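The Preltby pan and the word "professional"

I have now read the phrase "oven to table" so many times that it has stopped meaning anything to me. Every baking dish on sale goes from the oven to the table. So does a sheet pan, if you have a trivet and low standards.

What set me off was the Preltby loaf pan. My old one finally gave up in January (the coating had been coming away in flakes and I didn't like to think about where the flakes were going) and I went shopping for a replacement with a clear idea of what I wanted, a plain metal loaf pan that holds one batch of banana bread. I ended up with eleven tabs open and a headache.

The Preltby listing says the pan is "professional grade." It says this in the title, in the first line, and again next to a drawing of a chef's hat. I wrote to the seller and asked what grade that was and who did the grading. I got back a coupon code.

Then there's the temperature claim. Oven safe to 700 degrees, it says. My oven stops at 500 and I suspect yours does too. I have no way to test 700 and neither does anyone else who is going to buy a loaf pan, and I wonder if that's the appeal of the number. Further down the same page, in the small print under care instructions, it says not to go over 400 if you want to protect the finish. So which is it? A pan that lives through 700 degrees with its coating ruined is a pan I already had, and it's in the trash.
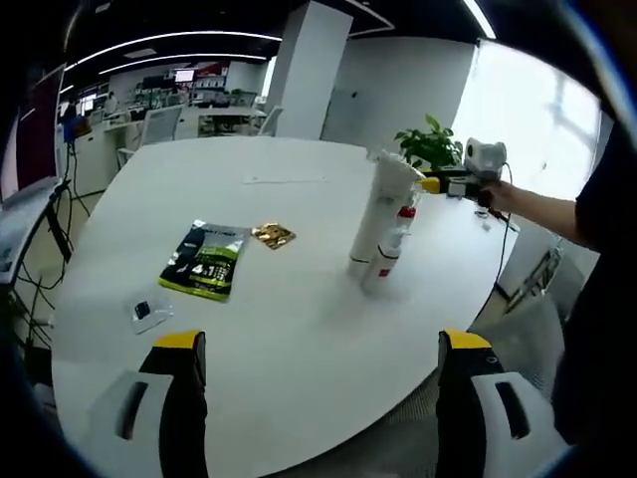 A white roll, maybe paper towel, and a snack bag, the glamorous side of keeping house.

Reviews didn't help. The Preltby had 398 of them when I looked on 2nd June, nearly all five stars, and a good half of the ones I read were written by people who hadn't baked anything yet. "Arrived fast, looks great, can't wait to try it!" Fine, I'm happy for you, but come back after a meatloaf. The three-star reviews were where the useful stuff was hiding. One woman said the corners were folded instead of pressed and that batter worked its way into the folds and stayed there. Another said the handles were too short to hold with a mitt on. I'd take those two comments over every five-star one on the page.

I asked Sumaiya Begum what she uses, because she bakes more in a week than I do in a season. She has a Tavis pan that belonged to her mother-in-law, no coating at all, and she lines it with parchment every time. She looked at me like I had asked what brand of water she drinks. Asanka Bandara, on the other hand, swears by his Trurnon, which is ceramic and heavy and cost more than my toaster. I've eaten bread from both. I couldn't tell you which was which, and I did try.
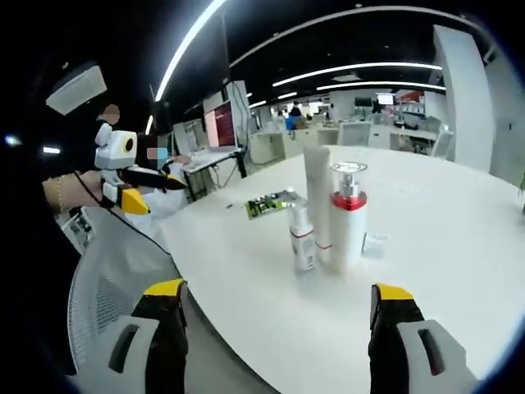

So I'm suspicious of the whole idea that the pan is doing the work. Dark metal browns faster than light metal, I'll give you that. Glass and ceramic take longer to heat up and then hang on to it, so the edges can get ahead of the middle if you aren't watching. Those differences are real and you can see them in a loaf. But "even heat technology"? The Preltby is one layer of steel. I'd love to know where the technology is being kept.

Same goes for the size, by the way. Loaf pans get sold as "standard," and there are at least two standards, and the gap between them is the gap between a nice domed top and batter on the floor of your oven. If a listing gives you the outside measurement with the handles included, be careful. I went looking for the inside measurement on the Preltby page and found it in a customer question, answered by another customer, with a tape measure. The company hadn't bothered.

I also looked at the Văduva, a folded tin thing that a few bread people like. No coating, no chef's hat, and the description was two sentences long, one of them about the lid. It needs to be greased and it'll rust if you leave it in the sink. They tell you both of those things right up front, which made me trust them more than I probably should. Two sentences can be marketing as well.

Anyway, I bought the Văduva. I have made three banana breads in it so far. The first one stuck, and that was my fault for being stingy with the butter. The second was good. The third was a bit dark on the bottom, so I've moved the rack up a notch and I'll see how the next one does. I still get emails from Preltby, and according to the latest one my coupon is about to expire – for the fourth time.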